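PROSTLEY SPORTS AND SOCIAL CLUB
Minutes of the February meeting, held in the lounge at 7.15 pm

Chair: Sibel Başaran

Minutes of the last meeting
Agreed and signed. One correction: the quote for the side gate came from Halvorsen and not from Puteck as written.

Matters arising
The side gate has been rehung and now shuts without being lifted. The bottom bolt is still stiff. The old padlock is in the office drawer with both keys.
No reply from the council on the overhanging lime trees. To be chased again.

Money
The current account stood at £1,145 at the end of the month. The water bill is not yet in. Bar takings were down on January, which was put down to the two cancelled home matches. Quiz night made £107 after prizes. It was agreed to keep the quiz entry fee as it is until the summer.

Membership
Renewal letters have gone out. Several came back because of old addresses and will be sent by email where we have one. A member asked whether the family rate covers grandchildren. The rules say "children of the household". Agreed to read this as including grandchildren who live at the same address, and to put the wording right at the annual meeting.

Gym room
The cleaning sheet on the back of the door is being filled in on most evenings but hardly ever in the mornings. Members are reminded that belts, handles and seats are to be wiped by whoever has used them. Cloths should go in the wash bin afterwards and not be left on the window sill. The wall clock has stopped again and needs a battery.
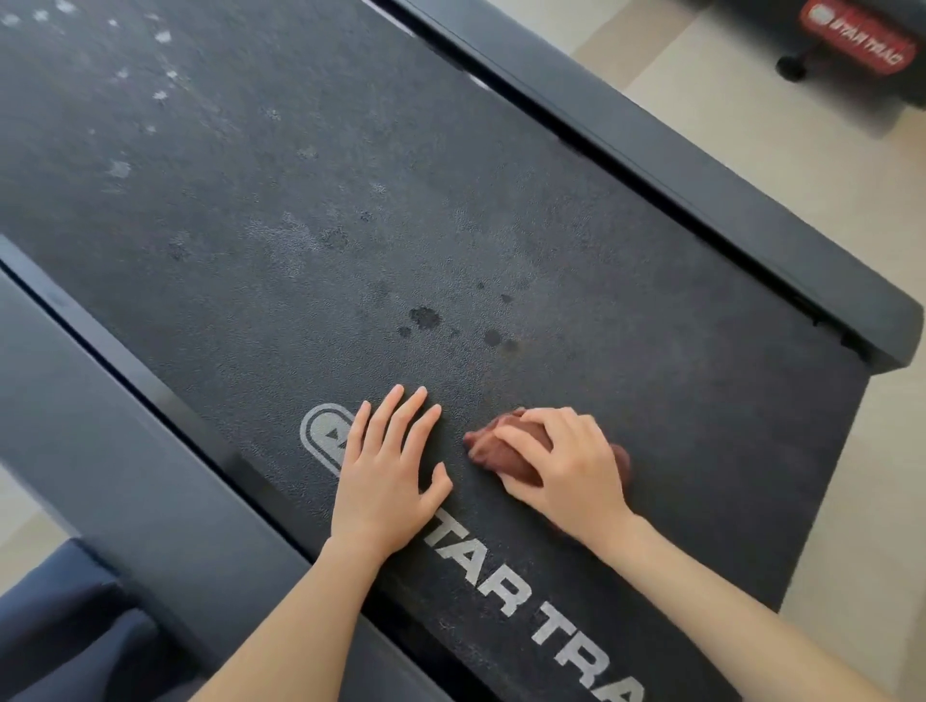
Wiping down a treadmill belt with a cloth.

The request for a second fan was discussed. Some felt the windows would do if people opened them. Left until May.

Hall hire
Skitia have asked to move their dance class to an earlier slot. This would clash with the under-elevens' table tennis. It was agreed to offer them the small hall at the same rate, or the large hall from 8 pm. Chairs are still being left out after hirings and the hire form will be changed to say that they must be stacked.

Pitch and changing rooms
The far goalmouth is bare and will be seeded once the season ends. Two showers in the away changing room run cold. Puteck to be asked to look at the mixer valve, with a price before any work is done. Lost property has been there for over 3 months and will go to the charity shop unless claimed.

Any other business
The bar fridge is noisy. To be watched.
A thank you card was received from the primary school for the use of the field.
The noticeboard key is missing. Would whoever has it please hand it in at the bar.

The meeting closed at 8.50 pm.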